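Bridari gripper kit, second version
Reviewed April 12, 2022

I bought two of these in February for a two-arm build at our shared workshop. The arms were already working. The old grippers were printed parts that flexed too much to hold anything soft, so I wanted something stiffer that would bolt on without a new wrist plate.

Assembly took one evening per gripper. The screws come sorted by step and the holes line up. The printed manual still shows the first version's cable exit, so follow the wiring sheet on the Bridari site. Calibration runs from a small desktop program. Mine found both grippers on the first try, though it forgot the open limit on one of them until I updated the firmware.

Most of my testing has been with baseball caps. They fold, they stick together when nested, and the brim is stiff while the crown isn't. I keep them in clear bins with a low front so the jaws can come in at an angle.
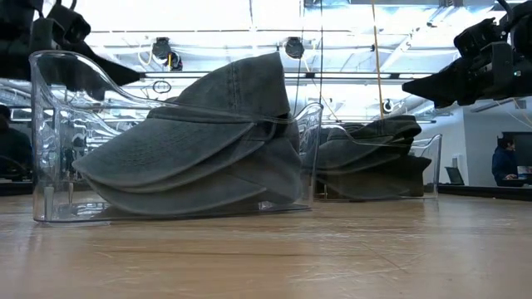 Grip force is adjustable in software, up to 200 steps. I settled near the low end for fabric. Too high and the jaws pinch through to the next cap and lift both. The stock rubber pads are too smooth for washed cotton. I swapped them for Flonder textured pads, cut down with a knife, and double picks became much less common.

After 1,000 cycles on the left gripper I took the cover off. The gears looked fine. One jaw pin had a little play, which a thin washer fixed. The motor gets warm in a long session but has never shut down.

Complaints: the cable is too short for an arm of any size, and the connector is not a common one. I ended up ordering extensions from Hayat. The housing is also bulky, so reaching into a narrow bin takes some planning — measure your openings before you order.

I looked at the Fediria gripper too. It is slimmer and comes with better pads, but it needs its own controller box. For a home build with a controller already in place, I would buy the Bridari again.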